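Stomon Craft Forums > Sewing > Mending and Alterations
Thread: Red long-sleeve top, first time dyeing and hemming, so excited

magpie_hems
Posted Wed 19 January

Hi all! I finally got brave and started altering op shop tops, and I am completely hooked (my poor ironing board hasn't been folded away since November). I've taken up two hems so far and I want to go bigger. The next plan is shortening the sleeves on a red knit and using the leftover fabric for a neckband. Has anyone done this with a cheap domestic machine? Mine is an old Prinholm with one zigzag stitch and a very loud motor. Love it to bits.

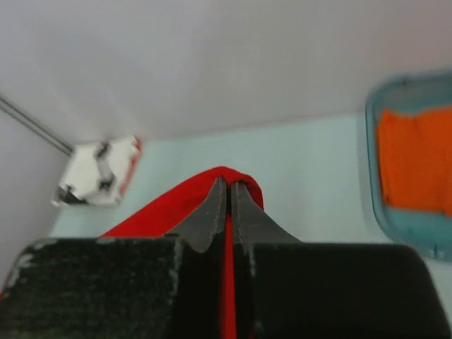 The colour I'm working with, a proper bright red

Also, do I need to prewash? It's second-hand so surely it has done all its shrinking by now!

bobbin_bay
Oh that's a gorgeous red! Wash it anyway, and wash it by itself. Reds can bleed for years. I did a neckband in white on a maroon top once and it was pink by the second wash. Still wear it, mind you.

For the stitch, go for a narrow zigzag and a ballpoint needle. Lengthen it a bit if the fabric starts to wave.

tweedledum138
Going to disagree on the zigzag. I use a straight stitch and stretch the fabric gently as I sew. Much neater on the right side, and I've never popped a seam.

bobbin_bay
You must have kinder fabrics than me! I tried that on a kids' skivvy and it popped the first time it went over a head. Might be fine on a hem, but I wouldn't trust it on a neckband.

tweedledum138
Fair enough on kids' necklines. For an adult scoop neck I'm sticking with it.

kettle_and_thread
Before you cut anything, lay the top out flat and let it rest for a while. Knits stretch just from being picked up and carried around, and you'll end up with one sleeve longer than the other. Smooth it with your palms and don't tug.

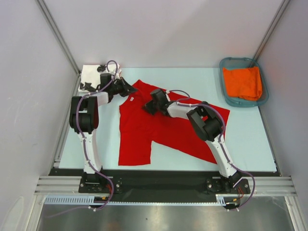
How long should a neckband be compared with the neckline?
Start at four-fifths of the neckline measurement, plus seam allowance, and go a little longer if your knit hasn't much stretch.

magpie_hems
Four-fifths, got it, that's going on a sticky note! Would sleeve offcuts be long enough, though?

kettle_and_thread
Probably not in one piece. Join 2 strips and put the joins at the shoulder seams. The stretch has to run along the length of the band, so check that before you cut.

oldoverlocker
I'd skip the self-fabric and buy ribbing. The Montecinos stuff is lovely and springs straight back. 3 of my cardigans have it on the cuffs.

bobbin_bay
Ribbing is nice but matching a red is a nightmare! I'd use the offcuts first.

magpie_hems
Offcuts it is, and a zigzag for the neck. I might try the straight stitch on the sleeve hems so everybody wins. Off to find my ballpoint needles, I think they're in the biscuit tin.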